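The Blue Brush

Keegan Gauthier started at the returns warehouse in Gaton in June, on the shift that began when the buses were still running with their lights on. He was given a locker, a pair of gloves and a bin.

The bin was metal, gray, with sloping sides. Things came down to it from the sorting floor after they had lost their boxes. The company was called Lididau and it took back goods for other companies, and most of what it took back could be matched to a label and sent on. What could not be matched went into the bin. Keegan's job was to go through the bin at the end of the shift, write down each thing on a sheet, and put it in a bag with a number. The bags went to the Chisholm building, and after that he didn't know.

The woman who trained him had done the job for nine years and was leaving to live near her daughter. She showed him the sheet. There was a column for what the thing was, a column for color and a column for condition.

"Keep it short," she said. "Brush, blue, used. That's all they want."

"What if I don't know what it is?"

"Then write what color it is."

She stayed with him for one shift and part of another. When she left she gave him her pen, which was better than the ones in the drawer.

He was careful at first. He wrote small toy, green, good. He wrote lid, no pan. He wrote strap. By the end of the month he could do the whole bin before the kettle had boiled in the break room, and he stopped looking at the things much. They were all somebody's and then they were on the sheet.

The brush came down on a shift that was like the others. It was blue, and it lay in the bin with a few other things. He saw it through the glass while the line was still moving and he thought, my mother had that brush. 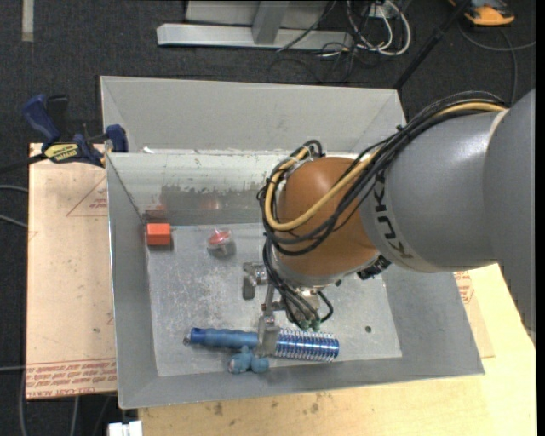

She hadn't, of course. She had one like it. It had hung from a nail beside the back door of the house in Plorkuvville, and she used it on potatoes, on boots, and on Keegan's hands when he came in from the ditch. There must have been more than one over the years, but in his memory it was always the same one. When the house was cleared out, his brother had hired a truck and done it over a single morning. Keegan had been on the coast then, working. He had asked for the table, and the table was in his apartment now and was too big for it. He had never thought to ask for the brush.

At the end of the shift the line stopped and he went in with his sheet. There was a little orange-red block in the back corner, and he did that first. Block, orange-red. He did the rest. Then he picked up the brush and turned it over.

He wanted there to be something on it. He wasn't sure what he would have accepted. His mother had not been a person who wrote her name on things, and in any case Plorkuvville was 445 miles away. He ran his thumb across the bristles. Then he put it down on the rim and looked at the sheet, where the next number was 2,511.

It would have been easy to leave it off. The sheet was only what he wrote on it. If he wrote nothing, there would be a blank line where 2,511 should have been, or he could give the number to the next thing that came down tomorrow, and the brush could go home inside his coat. He thought about where it would go. There was a nail already in the wall by his sink. It had been there when he moved in and he had never hung anything on it.

He stood there long enough for the lights at the far end of the floor to switch themselves off.

Then he wrote brush, blue, used. He put it in the bag and folded the top over and stuck the number on.

On the way out he stopped at the office. The supervisor was eating soup from a cup.

"The bags that go to Chisholm," Keegan said. "What happens to them?"

"They sit for 35 days. Then they get sold off by the box."

"Can anybody buy them?"

"Anybody who wants a box of that," the supervisor said. "You don't get to pick. It's whatever's in there."

"How much is a box?"

The supervisor had to look it up. He wiped his fingers first and then went through a drawer, and then a second drawer, and found a sheet in a plastic sleeve. He read out the price. It was not very much, but it was more than a brush cost.

Keegan thanked him and caught his bus. There was a hardware store near his stop, and it was still open, and he went in and looked at the brushes. They had a white one and a wooden one. He held each of them for a while. The boy at the register asked if he needed help finding anything and Keegan said no, he was only looking.

At home he ate standing up, as he usually did, with his plate on the corner of the big table. Afterward he got out the calendar the bank had sent him and counted forward 35 squares. He made a small mark with the good pen. Then he washed his plate and scrubbed his hands under the tap, the backs and then the palms and then each nail, the way she used to do it, until the water ran cold.

Shared 35 times
2 comments

marlow_reads
I liked the trainer giving him her pen. My dad had a brush like that for the dog and I have no idea where it ended up. Did he buy the box? I want to know if he bought the box.

Tess in the valley
The brother with the truck got me. We cleared my aunt's place in one morning too and I still think about a colander. I would have put the brush in my coat, I'm sorry, I would have. Please post more of these.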